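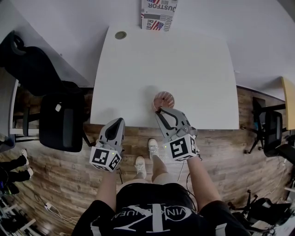 January, paste and tissue tests for the Wurnencombe maps

Started at 8 in the morning. Sheet 2248 came out of the press and the lower fold is still cockled. I had used the Flirno paste at the thickness we always use, and on this paper it is too wet. The blue wash along the river has moved a little to the left side of the fold, the width of a pencil line. I have noted it on the condition sheet and told Despina, because she did the first survey and must correct her colour notes.

Second batch of paste: 800 ml of water, the same starch, cooked longer and on lower heat. I passed it through the sieve two times. When it was cold it cut like a soft cheese, and Haris said it was too stiff, but after I worked it on the board with the wide brush it became smooth enough. I wrote the cooking time on the lid of the jar. Please do not wash the lid.

Strips made from the old Ledesma offcuts, which have nearly the same weight as the maps:

Strip A – thin tissue, first paste. Dried with a wave along the whole length.
Strip B – thin tissue, second paste. Flat, but the torn edge of the tissue lifts at one corner.
Strip C – heavy tissue, second paste. Flat and strong, but you can feel the step with the finger, and on a fold this will break in a few years.

So B is the best one, with the corner to be solved. I think I tore the fibres too short there. Costel tears with a water line and a bone folder, I tear dry, and his edges are better. I will ask him to show me slowly.

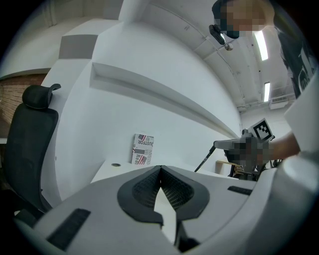

Grain direction was my other mistake. On two of the strips I put the tissue across the grain of the map paper, and these pulled the most when they dried. From now on I mark the grain with a soft pencil arrow on each offcut before cutting. For sorting the marked pieces a white desk is good, as the torn edges of toned tissue show clearly on it, but keep the small pieces away from the round hole in the top. Cream tissue on white is more difficult, and for that I prefer the dark blotter.

Humidity at 11 was higher than I like. Selma closed the door to the corridor and it came down slowly during lunch. The Skirnberg folios wait in their box until it is steady, there is no hurry with them. 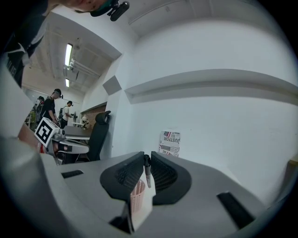

Can the old linen backing stay on the maps where it is still holding?

Leave it for now, except on the folds. Where it is well attached it does less harm than the moisture we would need to take it off.

Vasilică does not fully agree, he thinks the linen pulls each time the weather changes. We will lift one corner on the worst sheet and look at the glue under it before we decide for the others.

To do: more blotters, new blade for the small cutter, move strip B under a light weight overnight, and test the blue wash again with a nearly dry swab.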